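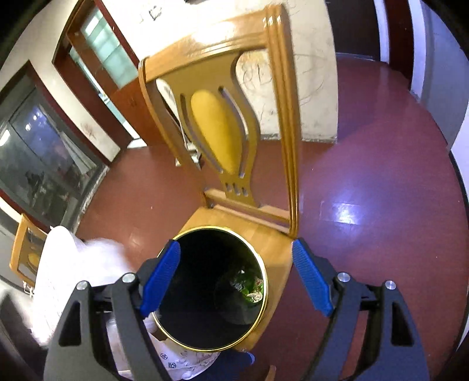 1 min read

Clearing the dining room – gallery

Room notes by Hanna Urbańczyk, taken in November for the Surstead household waste pages. The method is the usual one: bring the bin to the chair, gather small items on one surface, then sort by material.

Black bin, gold rim, a little green and white rubbish at the bottom. The chair has a carved splat with an oval yellow panel. Marks on the wall behind are left for another day.

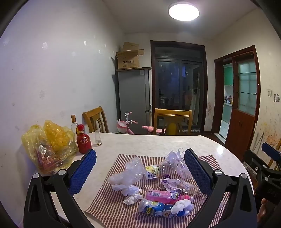

Bottles go in one group, with caps back on and labels left in place. Film and wrappers make up the second group – tissues go straight in the bin. Glass is kept apart and carried by hand.

Bags are tied at 80 per cent full. Wipe the table last, then put the chairs back. Notes checked by Pavithra Amin.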